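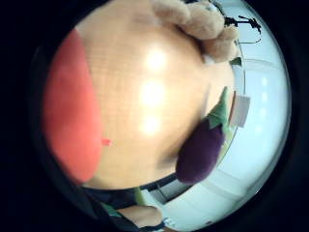
Stareck Island Gazetteer

A table of islands, with their areas, coastlines and the bodies of water they interrupt. Version dated 2025-11-17.

What's in it

1,722 rows, one per island, in a single CSV file. Each row has a name, up to four alternate names, land area in square miles and square kilometers, coastline length, highest point, and the sea, lake or river it sits in. Lakes on islands are in. Islands in lakes on islands are also in, at the insistence of Lukian Skoryk, and have their own column called nested.

What counts as an island

Land with water all the way around it at mean high tide. Australia is left out by tradition, and Greenland is left in by the same tradition. Tidal islands you can walk to twice a day are kept and flagged tidal = 1. Sandbars are dropped, including the two that had post offices.

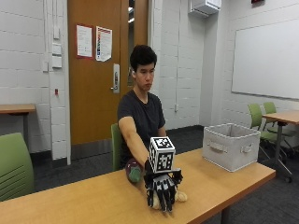 Names follow local usage first, then whatever English-language atlases print. Where two countries disagree about a name, both are listed alphabetically, so please don't write to us about the order. Letters about spelling go to Ju-won Heo, who likes them more than I do.

Known problems

Coastline lengths are not comparable between rows. The longer you look at a coast the longer it gets, and our sources looked for different amounts of time. Use coast_scale before you rank anything.

78 rows have no elevation. 20 have two, and we couldn't pick.

River islands move. The ones in the Drirus subset were last checked in December and some have probably gone downstream since.

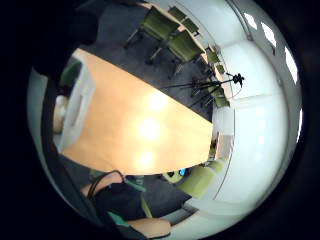 Areas were measured on an equal-area projection, which older versions did not do. Version 1 took them straight off a Mercator base map, and the Arctic came out enormous. If you want the feeling of it, look at the conference table in the photo, with its near edge bowed into a curve and its corners bent: a perfectly good surface, and you would not want to take its acreage from there. Anything you computed with version 1 north of 60 degrees should be quietly redone.

Files

islands.csv – the table
sources.csv – 80 sources, with scale and year
changes.txt – what we broke and when

Credits

Compiled by Deok-su Bang and Lukian Skoryk. The tidal flags are Joon-young Byun's work. Free to reuse with credit to Stareck. Corrections are welcome, new islands especially.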